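January 17, 2023

Second day on the camera and controller comparison for Andska. Yesterday was lost to getting both controllers to accept the same command format, so today counts as the first day with anything to write down.

Setup, so I don't have to dig for it later. Everything is in simulation, in the furnished apartment that came with the Darnham pack. Same base, same arm, same gripper throughout. Two controllers: Abreu (the old one, position targets, plain and slow) and Ladisa (velocity targets, newer, with its own smoothing). Two settings for the head camera, which I am calling wide and narrow. That makes four combinations. Each gets 14 runs over the same route, with the start pose shifted a little each time from a fixed list. I wrote the list out by hand so that both controllers see the same starts in the same order.

Began in the big room with the French doors, because it has the most open floor and I wanted the plain driving numbers before anything else.

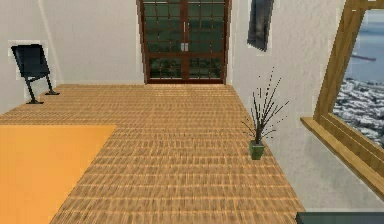 Abreu came through its first set with no surprises. It overshoots on turns and then corrects, and the correction shows up as a small wobble in heading that takes a while to die out. Ladisa turns cleanly but starts late. I first put that down to my logging and spent most of the morning on it. The logging was fine. Ladisa holds back the first command until its filter has filled, and at the default filter length that costs 800 ms. Cut the length in half and the late start shrank as expected, but the turns got rougher. Left it at the default for the comparison and made a note to do a proper sweep in April, when the machine is free.

The striped floor texture gives the visual odometry trouble on the narrow setting. With fine lines all running the same way, it seems to lock onto the wrong line and report sideways motion that did not happen. The wide setting is better, presumably from having more wall and furniture to hold on to. I have not proved this. A test with a plain floor swapped in would settle it and is not much work.

Rüdiger Voß called before lunch and wanted to know which controller we are going with. Told him I did not have an answer yet. He would like a single number per controller. I would like that too, but success rate on its own hides the late start, and time per run hides the scrapes. Will send him both and let him argue with it.

Afternoon was the hallway part of the route.
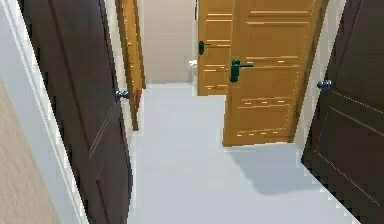 Clearance is where the two controllers come apart. Abreu follows the planned path closely and its overshoot is small enough that it mostly stays clear. Ladisa cuts corners, since its smoothing rounds off the path after the planner has finished checking it. With brown doors standing open on both sides and the orange ones open further along, there is not much corner to cut. It touched something in 9 of the 14 wide-setting runs. Abreu touched in 2. The collision log gives only the body that was hit and the time, so I cannot yet say how many of Ladisa's were light brushes. Need to add contact force to the log before rerunning any of this.

Tried padding the robot's outline in the planner to make up for the rounding. It works up to a point, then the planner decides the gap is closed and refuses to move at all. The useful range is narrow and I don't like depending on it. The better fix is to check the smoothed path again after Ladisa has altered it, but that means getting into code I did not write.

Last job was arm hold. The question was how far the gripper drifts from its commanded position while the base is stopped and the arm is held low and forward. Ran it in the room with the ladders, with the arm kept free of contact.

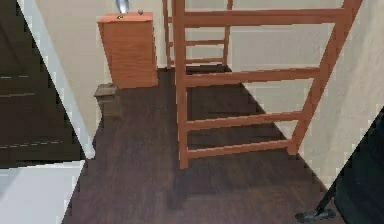
Arm hold check, gripper low over the dark floor, clear of the near ladder.

Drift is small on both. Abreu sags slightly and stays there. Ladisa creeps, stops, then creeps again, which looks like a dead band set too wide. Changed the dead band in the config and saw no difference at all, so either the value is not being read or there is a second one somewhere that wins. Searched for it until six and gave up.

Narrow-setting runs for the hallway are queued overnight on both controllers. Seed list is saved next to the config. Turned off the preview window this time, as it was slowing the stepping.

To do tomorrow: contact force in the log, plain floor test, find the other dead band value, send Rüdiger the two tables.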